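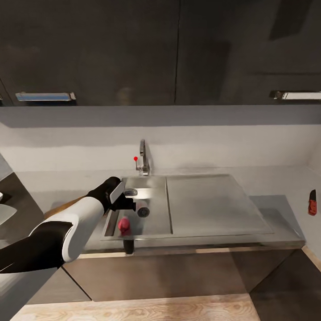
Search this site Enter keywords Go

Hard water and the small kitchen: speaker notes

Ottó Bognár, Rerncombe Building Services Evening

Slide 1. Title

Wait for the doors. Mention that the handout has the titration table and that I will skip it on screen.

Slide 2. Scope

The talk covers scale in domestic pipework, from the incoming main to the kitchen tap. Boilers are only touched on. Drinking water quality is a separate subject and I am not qualified to speak on it.

Slide 3. What hardness is

Dissolved calcium and magnesium, reported as milligrams per liter of calcium carbonate. Temporary hardness is the bicarbonate part. It comes out of solution when the water is heated, and the product is the white deposit everyone in the room has scraped off a kettle. Permanent hardness is mostly sulfates and chlorides, and it stays dissolved through ordinary heating.

Say the units slowly. Last time someone wrote down grains per gallon and left with the wrong answer.

Slide 4. The Hajdu building

Four floors, one riser, mixed copper and plastic. Incoming hardness measured at 400 mg/L. Point out that the top-floor kitchens complained first. The hot water branch to those kitchens is the longest, and the residents had turned up the heater to make up for the loss along the run. Higher set temperature, faster deposit.

Slide 5. Flow readings

Kitchen cold tap, ground floor: 13 liters per minute.
Kitchen hot tap, top floor: 9 liters per minute before cleaning the aerator.

Stress that the second figure says nothing about the pipe until the aerator has been off. Most of the restriction in this building was in the last inch of the tap. We took off the aerators, soaked them in citric acid solution, rinsed and refitted them. Two were past saving and were replaced.

Pause here for questions on the acid. Never mix it with bleach. Keep it off marble and limestone. Check the finish maker's advice before leaving it on plated brass.

Slide 6. Ion exchange

Resin swaps calcium and magnesium for sodium. The Grivora unit was set to regenerate by volume, every 2,000 liters. Timer regeneration wastes salt when the flat is empty and runs out of capacity when it is full.

Leave one unsoftened cold tap in the kitchen. Fit the bypass where a person can reach it without moving the washing machine. Drain line needs an air gap.

Slide 7. Conditioners

The Wetura device is a clamp-on coil. We fitted it to one branch and kept a record. Hardness by titration was the same on both sides, as expected, as these devices do not claim to remove calcium. Deposit on the test coupons varied more between coupons than between branches. I draw no conclusion from one branch. If pressed, repeat that sentence.

Slide 8. Maintenance

Check salt level monthly. Clean aerators in January and July. Test hardness after the softener with a drop kit, and write the result on the card by the valve.

Slide 9. Questions

Likely: does scale protect lead pipe? Short answer, do not rely on it. Refer to the water supplier for sampling.

Hand back the clicker.

Related talks
Reading a riser diagram
Pressure reducing valves in older blocks
Noise in copper pipework
Choosing a drop test kit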